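Clevik: beta testers wanted for the Hato 3 task manager (desktop and mobile)

14 comments | 91 shares

Clevik is recruiting external testers for version 3 of Hato, its task and reminder app. The test opens on 28th October and closes when the release build is signed off. Places are limited to 300.

Scope

Version 3 replaces the sync engine. Lists are no longer uploaded whole after each edit; the client sends individual changes and the server merges them. The new engine has passed internal testing on a data set of 2,287 tasks with nested subtasks, tags and attachments. It has not been tested on slow or metered connections, on accounts shared by several people, or on lists imported from other apps. Testers are needed for all three cases.

Requirements

- An existing Hato account with more than 100 active tasks
- Two devices, at least one of them a phone or tablet
- Willingness to install a new build each week and report the build number with every fault
- A full export of your lists, made before the first install and stored outside the app

Developers of third-party plug-ins may apply under the same terms. Plug-ins written for version 2 will load but cannot write to the database until they are rebuilt against the new interface.

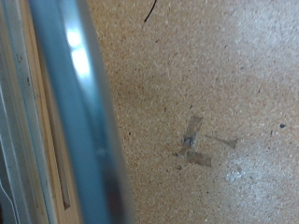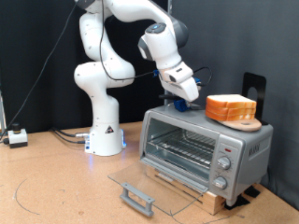
Coste, from the version 2 test, asks whether beta lists can be moved back to the stable app if the merge goes wrong. They can, by restoring the export. Changes made after the export are lost, and the beta database cannot be opened in version 2.

What testers do

Use the app as usual for your own lists. Once a week, run the short script included with the build: edit the same task on both devices while offline, reconnect, and compare the results. Report any duplicate, missing or reordered item. Attach the sync log from Settings > Support. The log holds task IDs and times but no task text.

Terms

The work is unpaid. Testers who file reports in at least four separate weeks receive a one-year license, valid from April. Screenshots may be posted publicly; sync logs may not.

To apply, use the form under Help > Beta in the current app. State your devices, operating system versions and typical connection. Replies go out in order of receipt.

Contact: Beta Desk | © Clevik | Back to top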